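Notebook, Guvcombe bench, April 2026
Paper handling, going over the house rules again

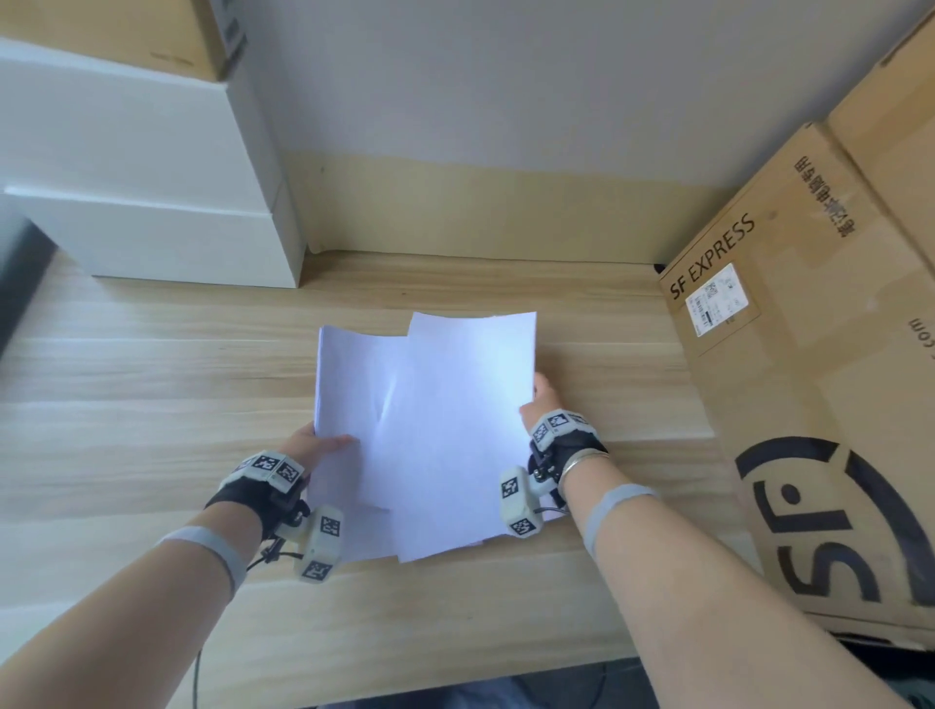
Rule 7 says square the stack before every take. I don't buy it. Paper in an office is never square, and if we only log tidy sheets the policy will fall over on the first curled one. Gilmar says it came from the Tronden draft, which gives no grounds for it either.

Marker rule I'll keep: codes clear of sleeves, straps checked between takes. 27 takes thrown out in March over that, fair enough.

Ask Cleiton who signed off rule 7. Until then, fanned stacks stay in.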